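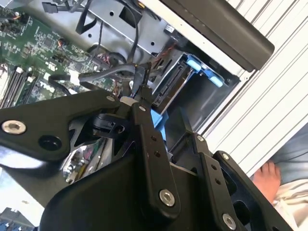 Inside of the desktop computer, case open

Home | Diary | Match Reports | Links | About Me

03/10/2019

What a night! I'm still hoarse and it's nearly lunchtime. I said at the start of the season I'd write something up after every Ravesen home game and I've already missed two, so this one gets the full treatment.

We beat Hudonach 2-1, under the lights, in the kind of cold that gets into your teeth. The crowd was given out as 2,129 and I'd say most of them were standing behind me and shouting at the linesman. Best gate we've had for a league game since December, when Lidora came and brought all those drums.

First half was awful. I'm not going to dress it up. We couldn't string three passes together, Hudonach sat back and kicked it long, and every time it came down somebody in a blue shirt was under it. They scored from a corner (of course they did, we can't defend corners, we haven't defended a corner since I was in school) and at that point my brother went off for a pie and didn't come back until the second half had started. He missed the sub, which was the whole game right there.

Abdelghani Chraibi on for the second half! I have been going on about this kid all winter. He's quick, sure, but what I like is that he wants the ball when things are going badly. First thing he did was lose it. Second thing he did was go and win it back off the same guy, and you could hear the whole stand wake up. Ten minutes later he went outside the fullback, cut it back low, and our big number nine tapped it in from so close that even I would have scored. Probably.

Then the winner. A free kick from way out on the left, everybody expecting a cross, and Chraibi just hit it. I don't care what the guy next to me says, he meant it. The keeper took one step forward and that was that. I hugged a man I've never met, and he spilled coffee on my good scarf, and I told him it was fine. It's soaking in the sink now.

The last part was horrible, all headers and fouls and throw-ins that took forever. The ref found five extra minutes from somewhere. I watched most of them through my gloves.

So that puts us on 43 points, and the top four is close enough that I've started doing sums on the back of envelopes. My brother says we'll blow it. He says that every year and he's usually right, but he also missed the sub for a pie, so I'm not taking advice from him.

Got home late and wide awake - read every single comment on the fan board, all 126 of them, and half were still moaning about the first half. Some people! One of them wants Chraibi on the bench again next time to "keep him hungry." I typed out a long reply and then deleted it and went to bed.

Next up is Lindgren away. It's a long drive and their ground has no roof on the away end, but I've already said yes to a seat in the car. Need to find my other scarf - and thicker socks.

Contact | Copyright 2019 | Back to top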